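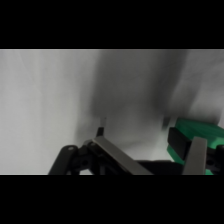 Light fabric with a soft shadow across it.

Wrappers splitting on one brand only, same humidor as everything else

porchash56
Posted 13 July 2023

I bought a box of Velletach toros from a shop in Fultby last September. The shop said they came from a limited run of 1,000 boxes. They have been in my desktop humidor since the day I got them, along with some Ondar coronas and a handful of loose sticks from different makers.

The Ondars smoke fine. The Velletachs have started to split. It usually happens in the first third, a crack that runs up from the burn line, and twice now the wrapper has come loose near the cap when I cut it. The ones I smoked in the fall did not do this.

My hygrometer says 65 percent. It is the round dial that came with the humidor and I have never checked it against anything. I use the small foam humidifier that came with the box and fill it with distilled water when I remember to. The lid closes well as far as I can tell.

Is this a bad box, or is my humidor dry? And if it is dry, why are the others all right? I would like to save what is left if I can.
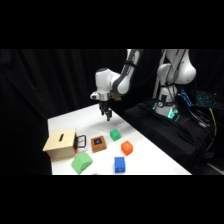

I should add that I mostly smoke outdoors in the evening, and that I use a guillotine cutter that is a few years old. I don't know if either of those matters. I have not frozen the cigars or moved them to another case. The Velletachs are on the bottom, still in their original box with the lid off.

spanishcedarshelf

Check the hygrometer before you do anything else. The dials that come with humidors are often well off, and they can drift over time even if they started out right.

The salt test is easy. Put a spoonful of table salt in a bottle cap, add a few drops of water until it looks like damp sand, and seal it in a plastic bag with the hygrometer. Don't let the salt touch the hygrometer. Leave it overnight at room temperature. It should read 75. If it reads something else, you know how far off it is. I did this with mine after three years of trusting it, and my "65" was really 56. I had splits too, and it was only the thin wrappers that went.

That is probably your answer on the Ondars. The coronas I have had from them use a thick, oily leaf that puts up with a lot. A thin wrapper will crack in air that a heavier one doesn't mind. The filler also swells when it heats up, and a dry wrapper can't stretch with it.

If you find out it is dry, go slowly. Don't soak the foam and hope. Cigars that take on water too fast will split worse than they do now, from the inside out. I would take the foam out, put in a two-way pack at 62 percent, leave it for 2 weeks, and then swap it for a 65 or a 69. After that leave them alone for another month — longer if you can stand it.
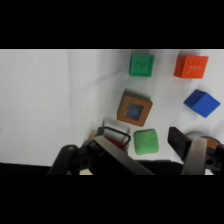
The seal is worth a look as well. Close the lid on a strip of paper and pull. Do this on all four sides. If the paper slides out easily anywhere, you are losing humidity there, and no pack will keep up with it for long.

Cigars in a deep box at the bottom can also sit at a different humidity from the dial on the lid, so put the hygrometer down next to them for a few days.

gashi_robusto

get a better cutter, mine did the same thing near the cap and it was a dull blade. cut less off too. I only smoke Gashi now and never had one split but I keep them in a tupper with 2 packs so who knows

porchash56

Did the salt test. It read 84, so the humidor has been at 56 or so this whole time. I ordered the 62 packs. The paper strip also pulls out on the hinge side. New cutter can wait until next month.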